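Refurb workstations, progress report to Laaksonen fund, August 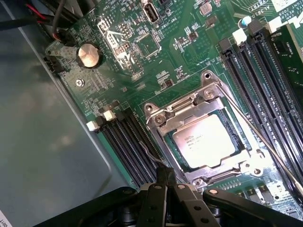

Trillik Reuse Workshop — Hardware Bench

Short one this time, we're mid-strip on the second pallet and the bench is full. Full figures in the return form, what follows is the words part.

Where we are. Grant was for getting retired workstations back into use at the two Cuvel study rooms and the print room at Funuston. First batch is done and delivered. Second batch is in bits. Stripping and cleaning going faster than testing, so there's a queue at the test end and a stack of cases by the door that we keep walking into.

Processors. Most of this lot are Xeon boards, green ones, with memory slots both sides of the socket. Good solid machines, heavy as anything. Our order of work now: side off, dust out, cards out, memory out, then look at the socket before anyone touches the lever. We write down the model off the top of the processor while it's still sat in its frame. Saves lifting it twice. In the first batch we lifted every one, cleaned and repasted, and wasted a lot of time on machines that then failed on something else. Now we do a quick power test first where we can and only repaste the ones that pass.

Memory. This is the slow bit. The machines came to us with all sorts in them, sticks in odd slots, some slots bare. The latches are old plastic and don't like being forced, we broke 2 in the first week and have been a lot gentler since. Everything gets pulled, tested on the spare board, labelled, and goes back in matched sets. We are short of matched sets. Could do with permission to buy some second hand out of the parts line — see below.

Coin cells. Changing all of them as we go, no exceptions. Clock was wrong on nearly everything we switched on and it causes silly faults later that get reported back to us as dead machines. Cheap fix. Old cells go in the tub by the sink and out with the battery collection.

Cases. Plain grey metal, mostly fine, a few dented corners. Inside wipes down well. We've stopped trying to get asset stickers off with the scraper as it marks the paint, warm air and patience instead. Missing side panels on a couple, those two are being kept for parts.

Money. Award was 4000, spent to date 1733. Biggest items were drives, then paste and cleaning stuff, then the anti-static mats. Van hire came in under what we'd put down. Nothing spent on memory yet. We'd like to move part of the unspent training line across to parts, amount is on the form. If that needs a seperate letter please say and we'll send one.

Problems
Seven machines in the second batch won't start at all. Not given up on them, power supplies are the first suspect, but don't count them in the totals yet.
Storage. Corridor isn't ours after the end of the month. Looking at the cage under the stairs, damp in one corner but the racking would keep things off the floor.
One study room asked for smaller machines as the desks are narrow. We don't have smaller machines. Going to try them stood on the floor with longer cables, someone needs to go over and measure.

Next
Finish testing batch two. Sort the memory. Get the print room one swapped, it's noisy, probably the rear fan. Write up the strip-down sheet properly so new people can follow it, at the moment it's a page of biro taped to the wall with tea on it. Collection of the third pallet is agreed but no date, depends on the storage as above.

Disks are wiped before anything leaves the bench and the wipe log is up to date, you asked about that last time. Copy can be sent over, its long.

Receipts to follow once they're scanned. Bench is open until 7 most evenings if anybody from the fund wants to call in, ring the bell twice as we can't hear it over the compressor.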